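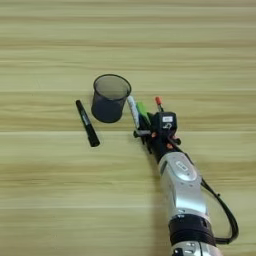
Student robotics club takes on the desk-tidying task

Saturday, February 27, 2021

Members of the Skarkent robotics club are spending this term on a job most people do without thinking: putting markers back in a pen holder.

The club, which meets at the Sirville campus, has 28 students this year. They are working with a silver-grey arm fitted with a black multi-fingered hand, set up over a wooden table. The task looks simple on paper. A few markers and a mesh cup go on the tabletop, and the arm has to get the markers into the cup without tipping it over.

Picking up one marker at a time was the first goal, set in October. The students have since moved on to having the hand hold several at once, with three markers gathered between the fingers and a black one left lying on the other side of the cup. Holding a bunch saves trips across the table, but it makes the last step harder. The tops of the markers sit at different heights and angles, and the rim of the cup leaves little room for error.

The club has recorded 588 attempts so far. Of those, 335 ended with every marker in the cup. Most of the failures came at the rim, where one marker would catch on the edge and push the others sideways in the grip. Black markers also caused trouble early on, as the software had difficulty telling them apart from the dark mesh of the cup and the fingers of the hand.

Students work in small teams, each looking after a different part of the project. One team writes the grasping code, another handles the vision software and a third keeps the log of attempts. Teams trade jobs every few weeks so that everyone gets time at the controls. Members who couldn't attend in person have been labelling recordings from home.

The work is the club's entry in the Nikero Challenge, an interschool competition for everyday handling tasks. Entries are judged on reliability and speed, and each club must hand in its full log, failed attempts included. There is a prize of $500 for the winning club, to be spent on parts. Skarkent entered last year with a block-stacking program and did not place.

Practice sessions will continue in the Stöcker Room at the Sirville campus until the entry is due. The next change planned is to start each run with the markers scattered in random positions – up to now they have been laid out by hand in set places.

New members are welcome and no programming experience is needed. Sign-up forms are at the campus front office.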